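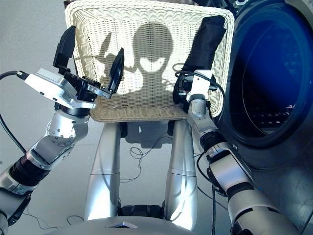
Gertraud Moser wrote in to say that she has boiled vinegar in her kettle every month for years, that the kitchen smells of it for the rest of the day, and that there is still a hard brown ring at the bottom. She wanted to know if she should buy a new kettle.

She probably doesn't have to. A ring like that is old scale that has been softened on top over and over but never taken all the way off. It needs a longer soak and less heat.

Limescale in the kettle

Citric acid works better than vinegar on old scale and has almost no smell. It is sold as a powder with the canning supplies. Fill the kettle just past the scale line, bring the water to a boil, switch it off and unplug it. Wait a few minutes, then stir in two tablespoons of powder. It will fizz. Leave it until the fizzing stops and the water has cooled, pour it out and look at the bottom. For a thick ring, do it again with a fresh batch. Don't scrape with a knife or a spoon.

Rinse well, boil a full kettle of plain water and throw that out before making tea.

If you only have vinegar, use 240 ml of plain white vinegar to 900 ml of cold water. Don't boil it. Let it sit overnight, 12 hours if the ring is old, and rinse twice. The smell comes mostly from the steam, so a cold soak takes care of that complaint too.

Check the manual if you still have it. Some makers don't want vinegar used on their seals.

Shower heads

If the head unscrews, take it off and put it face down in a bowl of the same vinegar mix. An hour is usually enough. Rub the rubber nozzles with your thumb afterward and the loose bits will come out. An old toothbrush is good for metal ones.

If it doesn't unscrew, tie a plastic bag of the mix around it with a rubber band. Use a thick band - the thin ones slip and the whole thing lands in the tub. Run the water hot for a minute when you're done.

Brass, nickel and gold-colored finishes can be dulled by acid. Stick to warm water, dish soap and a soft cloth on those, or test the back side first and check it after ten minutes.

Faucets

The crust at the base of a faucet is hard to soak because nothing stays on it. Wet a paper towel with the mix, wring it out a little, wrap it around the base and leave it for half an hour. Wipe off what comes loose and repeat.

The little screen at the tip of the spout is called an aerator. When the stream gets weak or sprays sideways, that screen is usually the trouble. Close the drain before you unscrew it. Lay the parts out in the order they came off, soak them, rinse from the back and put them together the same way. Wrap the jaws of your pliers in a rag if it won't turn by hand.

Stone counters

Keep vinegar, lemon and citric acid off marble, limestone and travertine. Acid eats into the stone and leaves a dull mark that cleaning will not remove. If you spill some, wipe it up right away and rinse with plenty of water. For scale around a sink set in marble, dry the area after each use and work at the buildup with a plastic scraper held flat.

Glass shower doors

A squeegee after every shower does more than any cleaner. We keep ours on a suction hook inside the door, where people will pick it up. For doors that are already cloudy, spray on warm vinegar mix, wait 15 minutes, wipe with a soft sponge and rinse from the top down. Watch the stone threshold if you have one.

Some old glass stays cloudy no matter what goes on it. At that point the glass itself is etched and soaking won't bring it back.

Coffee makers

Run one tank of citric acid solution through, a tablespoon to a full tank. Stop it halfway and let it stand for 20 minutes before you let it finish. Then run 2 tanks of plain water. Take the paper filter out first, and the charcoal one if yours has it. For pump machines, use whatever the maker recommends and nothing stronger.

A note on mixing

Never use vinegar or citric acid along with bleach or any cleaner that contains it. The fumes are dangerous, even in small amounts. Rinse one off completely before using the other, and open a window.

How often

In our house the kettle gets done every six weeks and the shower head in spring and again in November. With soft water you could go much longer. Look at the kettle when it's dry. A thin white film comes off in one short soak, and it's a good time to do it.

Updated August 23, 2024, with the cold soak amounts.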